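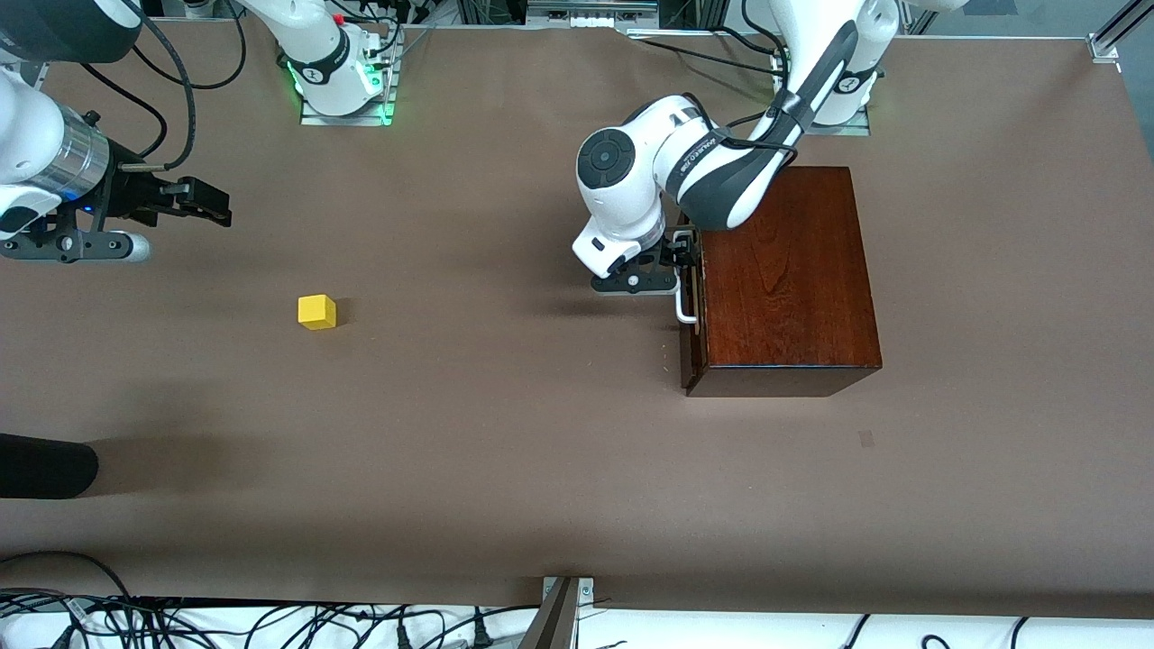
Progress report on the toy chest and storage box project, Hukinville workshop
2018-06-27

Hello Gunnel,

You asked for something short before the July meeting and I'm afraid you're getting something medium. There's a fair bit to catch you up on, most of it good!

The boxes first. We've finished 46 of the dark ones, the reddish-brown finish you liked best when you came by in the spring. The color took us three tries. The first stain went nearly purple once it dried, and the second hid the grain so well you could have been looking at painted board. Lundgren mixed us a thinner one and we wipe it off sooner, so now the grain shows right across the top and people keep running their hands over it. I'd like to stick with that finish for everything that's left and forget about the lighter option, unless your side feels strongly.

Handles have been the long story of this period. We started with rope, you'll remember, and rope looked lovely for a week or so and then the knots began to work loose. We went over to white metal handles mounted upright on the sides. I had my doubts about white against that dark wood but I've come round completely – you can spot the handle from across a room, and the occupational therapist at the Drokard center says that's a real help for the kids with low vision. Upright also seems to suit small hands better than sideways. The little ones grab it like a railing and pull.

Now the part that isn't finished. The screws that came with the handles are too long for our side panels, and on the early boxes the tips poked through to the inside. We caught it at the bench, none of those went out, and every one has been redone with shorter screws and a dab of filler. It cost us nine working days I'd rather have spent on lids. The rest of the handle order is here and the right screws are in, so I don't expect to write about this again.

Blocks! These have gone much faster than I thought they would. We have 183 of the small yellow cubes sanded, painted and checked, and the red and blue ones are cut and waiting for paint. Yellow went first because it was the color all three centers asked for. It reads well on a brown table or a carpet, so when one gets away from the box somebody can find it again. I did change the paint halfway through, from the gloss to a satin, after the Drokard staff told us the gloss ones were slippery. Please tell me if the satin needs a new safety sheet for your records and I'll get it from the supplier.

We tried the sets out at two of the three centers this month. At Drokard the children mostly ignored the instructions card and made up a game where one person hides a block in the box and the others have to guess the color, which I think is better than our game, so I've asked if we can write it up and put it on the back of the card. The Tekatov family center had theirs for a shorter time and their main comment was that the box is heavy when full. Fair enough. I'm going to try thinner wood for the base on the next batch and leave the sides alone so the handles still have something to bite into.

On money, we've spent $1064 on materials since the last report. The stain was more than I'd budgeted and the wood was less, so it comes out close to even. Receipts are in the envelope with the paper copy.

Before the end of July I want to get the red and blue blocks painted, the lighter base tested, and 12 more boxes done so we reach the 58 in the agreement. The third center has asked for theirs before their summer program and I'd like to say yes – could you let me know whether a partial delivery is all right, or do you need the whole lot signed off together? I can do either, it just changes what I pack first.

Come by any afternoon if you want to see the new finish, the side door is usually open.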